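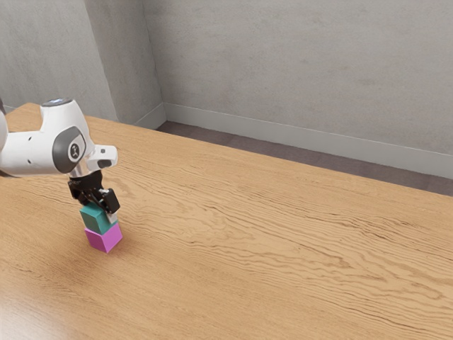

共同工房グランドゲート見学記 腕型ロボットの積み木課題を見てきた

11/06/2025、共同工房グランドゲート(Grandgate)の見学会に行ってきた。目当ては会員有志が進めている「Duman」という自作の制御ソフトで、市販の腕型ロボットに積み木をさせるというもの。自宅でも小さいアームを組みかけたまま止まっているので、参考になればと思って申し込んだ。参加費は2000円、材料費込み。

場所と受付

駅から坂を上がって、元は印刷所だった建物の二階。入口が分かりにくく、一度通り過ぎた。階段の横に青い郵便受けがあり、その脇のインターホンを押すと開けてもらえる。受付で名前を書き、保護めがねを借りる。上履きは不要だった。

一階は木工室で、この日は帯のこの音がずっとしていた。二階は電子工作と計算機の部屋に分かれていて、Dumanの作業は奥の計算機の部屋でやっている。

まずシミュレーションから

説明してくれたのはVeronika Kovácsさん。日本語で通してくれたので助かった。実機を動かす前に、必ず計算機の中の机で同じ動作を試すという方針だそうだ。冒頭の画面がその一場面で、白いアームが黒いグリッパーを真下に向け、青緑の立方体を赤紫の立方体の上で挟んでいる。上の立方体は少し左に寄っていて、縁がそろっていない。

このずれについて聞いてみた。Dumanでは、上の立方体の中心が下の立方体の面からはみ出さなければ合格としているとのこと。最初は許容をもっと狭くしていたが、そうすると置く直前の微調整が延々と続き、かえって隣を押してしまう動きが増えたらしい。今の設定にしたのは9月で、それからの試行は1291回になるという。記録は全部残してあり、失敗の分だけ絞り込んで見られる。

机の木目や部屋の壁まで描いてある理由も聞いた。カメラ画像から立方体の位置を求める処理を、同じ仮想の部屋で試すためだという。木目の筋がはっきりした机だと、輪郭を拾う処理が筋のほうに引っ張られることがあり、無地の机だけで調整していた頃は気づかなかったそうだ。自宅の作業机も木目なので、ここはメモを多めに取った。

動作の区切り方

積む動作は「上に移動」「下降」「つかむ」「持ち上げる」「運ぶ」「下ろす」「放す」に分けて書いてある。それぞれに終了条件があり、満たさなければ次に進まない。自分のコードは待ち時間で区切っていたので、これは帰ったら直したい。

下ろす段の終了条件は高さだけでは見ていない。指にかかる力の変化も使っている。ただしシミュレーションの接触計算はくせがあり、実機と同じしきい値は使えない。設定ファイルを二種類に分け、起動時にどちらを読むか選ぶようにしてあった。

質問の時間に、ほかの参加者から計算の速さの話が出た。画面を描かずに走らせると、一晩で約2000回の試行が回るとのこと。使っている計算機は会員が持ち寄った部品で組んだもので、特別なものではないという。

立方体づくり

後半は材料費の分の作業で、実機用の立方体を一つずつ作った。角材をあらかじめ切ったものが配られ、紙やすりで面を整えて塗る。塗料は工房で「Brerkevine」と呼んでいる自家調合のつや消しで、照明の映り込みを抑えるために使っているそうだ。私は緑を選んだ。二度塗りで、乾くまでのあいだに工具棚を見せてもらった。

棚にはBrarkbergの会員が置いていった計測器が並んでいた。Brarkbergは川向こうにある別の共同工房で、月に一度、道具の貸し借りをしている。ノギスの状態がよかった。

塗り終えた立方体は重さを量って底に鉛筆で書く。私のは174グラム。重いほうだと言われたが、持ち帰って家のアームで試すことにした。たぶんつかむ力が足りないと思う。

費用と申し込み

見学会は隔月で、定員は少なめ。申し込みは工房の掲示板から。駐車場はないので車の人は坂の下の有料駐車場を使うことになる。夏は二階がかなり暑いらしく、次回以降に行くなら涼しい時期がよさそうだ。

Dumanの設定ファイルのひな型は、見学者にも配ってもらえる。私は受け取り用の記憶媒体を忘れて、後日メールで送ってもらうことになった。届いたら、まず動作の区切りの部分だけ自宅のコードに移してみる。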